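Bin liner

A bin liner is a bag, usually of thin plastic, placed inside a waste bin to hold rubbish and keep the bin clean. It is lifted out when full and a fresh one fitted.
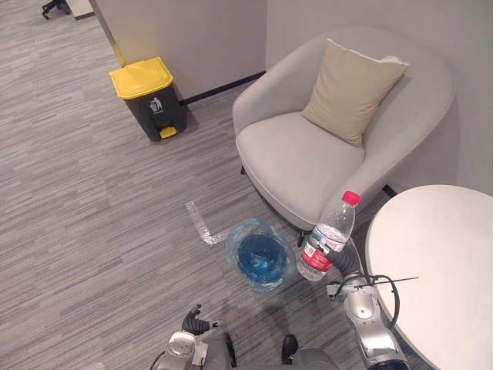 Pedal bin and tub armchair in a carpeted lounge, with a blue plastic bag on the floor.

Small bins in offices and lounges are often lined even when they hold little more than paper. The liner is opened, pushed down to the base and turned over the rim.

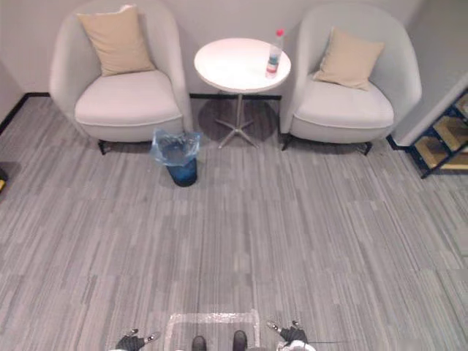 What size of liner does a bin need?
One a little wider than the rim and tall enough to fold over it.

Rolls are sold in packs of up to 300 — thinner bags for paper, thicker ones for kitchen waste.
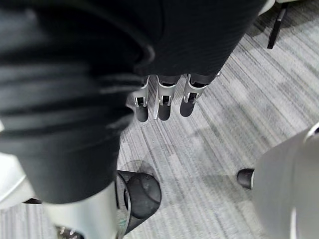 A liner that sits badly can trap air underneath and ride up. Pressing it against the sides lets the air out.

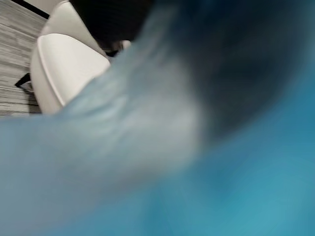
Where a bin stands affects how often it is used. Most lounge bins are kept near the seats. Padded chairs with a welted seam, like the white one here, collect crumbs along the edge, and these are brushed out before the bag is tied.

Related articles
Pedal bin
Waste basket
Tub chair

19 shares

Contact | Back to top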